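Flitimmont Refugee Resettlement Office
Frequently Asked Questions: Family Reunification and Voluntary Return

Last updated Jan 27, 2024

Who may apply for family reunification?
Any person who holds recognized refugee status and has a registered address in Flitimmont may apply for a spouse, a minor child or a dependent parent. Applications for siblings are considered only where the sibling is under 18 and has no other guardian.

How long does a decision take?
The Office issues a first response within 40 working days of receiving a complete file. Files missing a civil document are placed on hold, and the applicant is notified by letter.

What if I have no birth or marriage certificate?
A sworn statement may be submitted in place of a certificate. Statements must be signed before a registrar at the Bristetholm counter. Translations are accepted from any certified translator.

Is there a fee?
There is no fee for the application. Travel documents cost 150 per adult. Children under 14 are exempt.

Does asking about return affect my status?
No. Counseling on voluntary return is confidential, and a request for information is not entered in the protection file. Status is reviewed only after a signed declaration of return has been received.

Can I visit my home area before deciding?
Visits are arranged for a limited number of households under the agreement with the Moges district authority. Places for the December visit have been filled. Names may be added to the waiting list at any time. 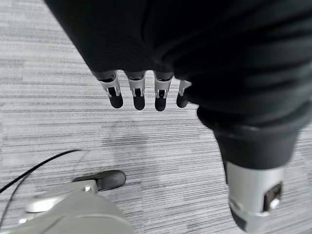 Edgardo Manalastas writes that the waiting list should be published, as families in Moges have been told different things by different offices and cannot plan around a date they have not been given. The Office will post the number of waiting households at each counter. Names will not be displayed.

Can I appeal a refusal?
Yes. An appeal must be filed in writing within 14 days of the date on the refusal letter. Appeals are heard by Ravindra Sandhu or a designated deputy. Applicants may bring an interpreter or request one when filing.

Where do I send documents?
Send copies only, by mail or in person, to the Bristetholm counter. Originals are requested at the interview stage.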